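Retwood Robotics Club Station Guide
30th June
Prepared by Karabo Radebe and Bheki Molefe

Section 7. Tabletop Practice With the Hand-Held Grippers

This section covers the pick-and-place exercise used by first-year teams. It assumes that the grippers have been paired with the Plendar logging software as described in Section 2. One member works at the table. A second member runs the log.

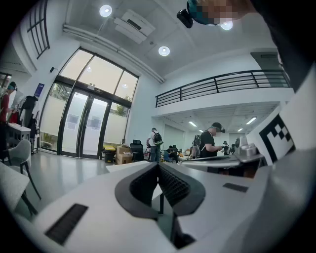
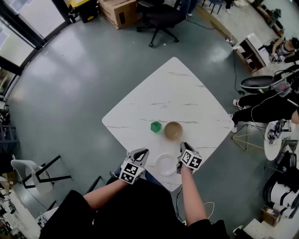 Second picture: cube, bowl and plate on the table, both grippers held over it.

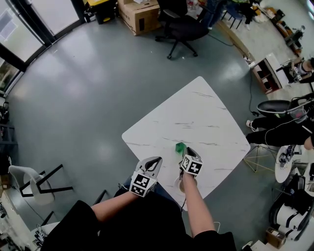
Do the grippers have to be paired again if the operators change places?

Pairing belongs to the device, so the new operator can pick up the same grippers and start. Enter the new operator's name in Plendar before the next take, or the files will be saved under the previous name.

7.1 Preparing the table

1. Clear the tabletop of tools, cups and spare parts.
2. Place the objects listed on the task card.
3. Wipe the marker faces on both grippers with a dry cloth. Do not use alcohol; it lifts the print.
4. Route each cable down past the table edge, clear of the operator's feet.

CAUTION: Do not wrap a cable around the wrist or forearm.

7.2 Recording a take

1. Sit close enough to reach the far corner of the table without standing.
2. Hold both grippers over the tabletop with the jaws open.
3. Wait for the log operator to call "start."
4. Carry out the task at an even speed. Keep the marker faces uncovered.
5. Open the jaws fully before lifting away from an object.
6. Return to the starting position and hold still until "stop" is called.

NOTE: A dropped object does not end the take. Pick it up and go on if it is still on the table. If it falls to the floor, stop and mark the take "void."

A full set is 36 takes. Teams may split the set between two operators, but each operator must finish a task card before handing over.

7.3 Faults

Position jumps in the log: check for a dirty or covered marker, then repeat the take.

Jaw reading does not return to zero: close and open the jaws fully, then run the zero command from the Ploltenon menu.

Error 2004: the storage card is full. Copy the files to the team folder before deleting anything. Report repeated errors to Dineo Van Wyk.

CAUTION: Keep fingers out of the jaws when testing the trigger.

Contact: Nobuhle Van der Merwe, club office | Copyright Retwood Robotics Club | Back to top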